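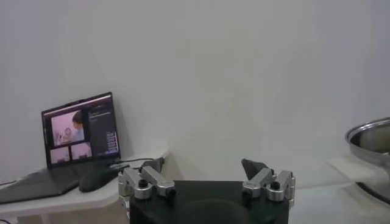
Sedura 원격 작업 키트

Sedura 키트는 Vollness 에서 만든 평행 그리퍼와 손목 카메라의 세트입니다. 가정이나 사무실의 책상에서 로봇 팔을 멀리서 조작하려는 고객을 위하여 설계하였습니다. 그리퍼는 검은색 베이스와 은색 알루미늄 링크로 이루어져 있고, 양쪽 손가락 끝에는 짙은 회색의 패드가 달려 있습니다. 카메라는 손목 쪽에 고정되므로 조작자는 손가락 사이의 공간을 항상 앞쪽으로 보게 됩니다. 노트북, 마우스 정도의 작은 물건, 금속 그릇, 접은 천과 같이 생활에서 흔히 만나는 물건 앞에서 사용하는 것을 기본으로 생각하였습니다.

주요 특징

손가락은 좌우가 같은 링크 구조이며 동시에 열리고 닫힙니다. 패드는 소모품이고, 사용자가 직접 교환할 수 있습니다. 교환할 때에는 육각 렌치 하나만 필요하며, 렌치는 상자 안에 들어 있습니다. 패드의 고무 경도는 두 종류가 있습니다. 얇은 천을 많이 다루는 경우에는 부드러운 종류를 권합니다. 그릇의 테두리처럼 미끄러운 면에는 단단한 종류가 더 안정적이라는 고객의 의견을 받았습니다만, 저희의 시험에서는 차이가 크지 않았습니다.

흰 벽과 흰 책상이 많은 방에서는 카메라의 자동 노출이 밝기를 낮추어 검은 물건의 윤곽이 약해질 수 있습니다. 이 경우에는 설정 화면에서 노출을 수동으로 바꾸어 주십시오. 반사가 강한 스테인리스 그릇을 잡을 때에도 같은 방법이 도움이 됩니다.

기본 사양

형식: 평행 2지 그리퍼
카메라: 손목 고정형, 컬러
케이블 길이: 5 m
예비 패드: 2쌍
보증 기간: 27개월

구성품

그리퍼 본체
손목 카메라와 고정 브래킷
전원 및 통신 케이블
예비 패드, 육각 렌치
설치 안내서(한국어, 영어, 중국어)

로봇 팔과 노트북은 포함되지 않습니다. 현재 지원하는 로봇 팔은 11종이며, 목록은 주문 전에 메일로 요청하여 주십시오. 목록에 없는 팔은 어댑터 판을 별도로 제작할 수 있으나 도면이 필요합니다.

설치할 때 주의할 점

케이블은 책상 뒤쪽으로 돌려서 놓고, 손가락이 지나가는 길에 두지 마십시오. 가는 케이블은 카메라 영상에서 그림자처럼 보이기 쉬워서 조작자가 놓치는 일이 있습니다. 노트북을 여는 각도가 크면 화면의 윗부분이 팔과 닿을 수 있으니, 처음 움직일 때에는 속도를 가장 낮은 단계로 하여 주십시오. 책상과 테이블을 나란히 사용하는 경우에는 두 면의 높이를 각각 등록해야 합니다. 높이를 하나만 등록하면 낮은 쪽의 물건에 손가락이 닿지 않거나, 높은 쪽의 면을 누르게 됩니다.

사용 고객의 의견

"저희 연구실은 Brirkby 의 팔에 연결하여 사용하고 있습니다. 설치는 오전에 끝났고, 카메라의 위치를 맞추는 데에 시간이 더 걸렸습니다. 안내서의 그림이 조금 작습니다." (Hanyu Feng)

안내서의 그림은 3월에 나온 판부터 크게 고쳤습니다. 이전 판을 가지고 계신 고객께는 새 파일을 무료로 보내 드립니다.

주문 및 문의

국내 주문은 판매 대리점 Qian 에서 받습니다. 견적서에는 사용하실 로봇 팔의 모델명과 패드의 종류를 함께 적어 주십시오. 연내 출고를 원하시는 경우에는 12월 11일까지 주문이 확정되어야 합니다. 기술 문의는 Shiyu Zou, 수리와 반품은 Lakshmi Thampi 가 담당합니다. 한국어 문의는 답변까지 하루가 더 걸릴 수 있는 점을 양해하여 주시기 바랍니다.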